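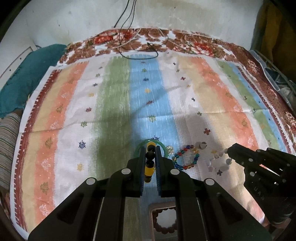 How to Take Your Own Progress Measurements (and Keep Them Worth Comparing)

Posted May 2023 on the Liliteo blog

I have owned three bathroom scales in my adult life and I have been angry at every one of them! If you have ever had a great month of walking and cooking at home, only to step up and see the same number staring back at you, you know the feeling. A tape measure has been a much kinder friend to me, so let me walk you through how I do it. The whole thing takes me 5 minutes (a little longer if the dog is in the room).

What you need

A soft sewing tape, the bendy kind, plus a notebook and a mirror. I keep my numbers in an old Ellent planner with the dates crossed out, but a note on your phone is fine too.

Step 1. Choose your time and stick to it

I measure first thing in the morning, after the bathroom and before coffee. Evening numbers run bigger on me, and if you switch back and forth you will drive yourself up the wall. Once every four weeks is plenty. I tried weekly back in December and all I got out of it was a bad mood.

Step 2. Waist

Stand up, feet under your hips, and breathe out the way you normally would. No sucking in! Wrap the tape just above your belly button and look in the mirror to see that it runs level all the way around. It should touch your skin without squeezing. Write the number down right away, before you move on, or you'll be doing it over like I always am.

Step 3. Hips

Feet together this time. Go around the widest part of your seat, wherever that happens to be on you. Turn sideways to the mirror and check the back, where the tape loves to droop.

Step 4. Thigh and upper arm

Pick one side and use that same side forever. I'm a right-side person. For the thigh, I measure a hand's width up from the top of my kneecap, then slide the tape higher by one more hand. For the arm, let it hang loose and find the middle between shoulder and elbow.

Step 5. Do it twice

Go through the whole list again. If the two waist numbers are more than half an inch apart, take a third and keep the middle one.

Step 6. Add one line about how you feel

This is my favorite part. Mine have said things like "slept well, knees happy" and "walked the whole Cisternas loop without stopping." When I flip back through the pages, I read those lines before I look at any of the inches.

If you're pregnant, recovering from surgery, or have a history of disordered eating, please talk with your doctor before you start tracking anything like this.

Next month I'll go over the stretches I do before the Drusance hill walk, so dig out your mat if it's still under the bed.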